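Workshop Tips: What 633 Grabs Taught Me About Gripper Pads

I spent most of February picking things up and putting them down again with a hand-held gripper, and I have opinions now! Our little group (me, Nisha Dhillon and Deepak Dubey) records household chores by hand so that a robot arm can learn from them later. The question this time was pretty plain: does the state of the rubber on the fingers change how good the recordings are? We logged 633 grabs of mugs, sponges, spoons and folded dish towels, and 572 of them were clean enough to train on. Of the ones we threw out, 47 were slips, where the thing slid or twisted before it got to where it was going.

Nisha sorted the slips by session, and nearly all of them came from days when the pads had started to lift. Spoons were the worst. Towels didn't seem to care one bit.

So, some tips if you're doing the same sort of work at your own bench.

1. Look at the pads before you look at anything else

Open the jaws all the way, hold them over a plain tabletop and check the top edges of the rubber first. I used to go straight to the flat middle of the pad, but that part stays good for ages. The tips are what peel. A thin sliver lifting off the backing is easy to miss when you're in a hurry to start, and both fingers can have it, so check the second one even if you've already found trouble on the first.
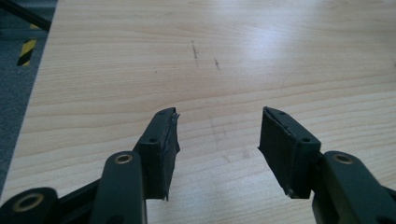
2. Trim or replace, but do both sides

If it's only a narrow strip, I snip it with nail scissors and carry on. Anything wider and I peel off the whole pad, clean the backing with rubbing alcohol and stick down a new one. Always as a pair! We tried one fresh pad against one old one and the spoons spun like compass needles.

3. Change pads on a count

We were going by feel, and feel was wrong. Now we swap every 60 grabs, and Deepak keeps the tally on a strip of masking tape. It sounds wasteful until you've sat through an afternoon of video that can't be used. (I tried the thick Drurent sheet and the thinner Niron one. The thin one bends around the tip better, but it does wear faster.)

4. Wipe the table too

Crumbs and grit end up on the rubber. I go over the wood with a barely damp cloth between sessions and let it dry. I leave old scratches and pencil marks alone. They don't hurt anything, and scrubbing at them just makes a shiny patch.

5. Write down the bad ones

Keep the slips in their own folder with a word or two on what went wrong. Rajkumari Pathak asked for ours after she read our notes, and she's now trying them as "what not to do" recordings. No results yet, but I'll add them here when she has some.

Next up is silicone against plain rubber, same spoons, same towels. If you've already tried it, please tell me which glue you used, because mine lets go in two days.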